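Wavwood grasp planner: progress report to Timmermans
Jul 16, 2026

The planner now runs end to end in the simulator. Since April we have rewritten the collision check and moved the wrist camera view into the same loop as the arm control. Of 163 simulated trials, 78 ended in a held object. Most failures came from poor depth estimates on grey, textured surfaces.

Planning time is down to 40 milliseconds per grasp. We have 8 open faults, none of which blocks the next stage. Work on the Punness test set starts once the depth fix is merged.

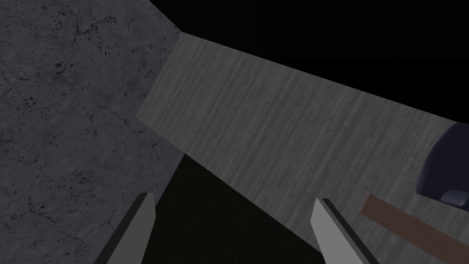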